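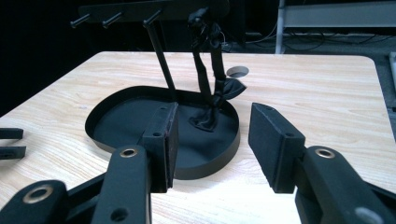

Moushumi Khan thinks I have it backward. Small device makers, she wrote after my March column, should sell themselves the minute a big company calls, because hospitals will never take a meeting with a firm that makes one thing. She has a point about the meetings. I still think she's wrong about the selling, and I've been looking forward to saying why!

Filed under: Medical Devices > Opinion

15 June 2008

Take Kelport, which makes a portable ultrasound unit for checking veins before a needle goes in. One product, two models of it. When I visited, their support line was answered by an engineer who had worked on the probe housing, and she was writing down complaints by hand and walking them across the hall. A nurse at a hospital in the next county had told them the gain knob was too easy to bump with a gloved hand. The next batch had a stiffer knob. I love this. I have covered big imaging companies for a long time and I can't remember a knob getting changed for one nurse.

Now look at what happened when Groneo bought Vakuta, the infusion pump people. The press release promised wider reach, and to be fair, the reach came. Vakuta pumps went from 54 hospitals to 390 and plenty of patients are better off for it. I was happy for everybody. But the sales force that carried the pump in was also carrying 200 other items, and the pump's service contract got folded into a bundle that a small clinic can't buy in pieces. The clinics that took a chance on Vakuta early, and put up with its first clumsy software, are the ones paying more now.

Moushumi would say those clinics should join a purchasing group. Maybe so, and some have.

What excites me is that there are more ways to stay independent than there used to be. A small company can rent a sales force from a distributor for a couple of regions and keep its own service desk. It can license one patent to a larger firm and keep making the device under its own name. Weerakoon did that with its wound sensor, and the license fees are paying for a second product (a smaller patch, meant for children's wards) that I'm told is close to filing. Sewwandi Wijesinghe runs the bench testing there, and she showed me a drawer full of failed adhesives with more pride than most executives show in a quarterly report. I could have stayed all afternoon.

I know money runs out. Trials cost what they cost, and investors who have waited years for a return aren't villains for wanting one. If a founder is tired and the offer is good, take it, and take a vacation too. My quarrel is with the idea that being bought is the only finish line, so that every board meeting turns into a discussion of who might call.

Hospital buyers can help here. Keep a slot open for the one-product company. Ask who answers the phone at night, and then call the number and see. The knob people will pick up.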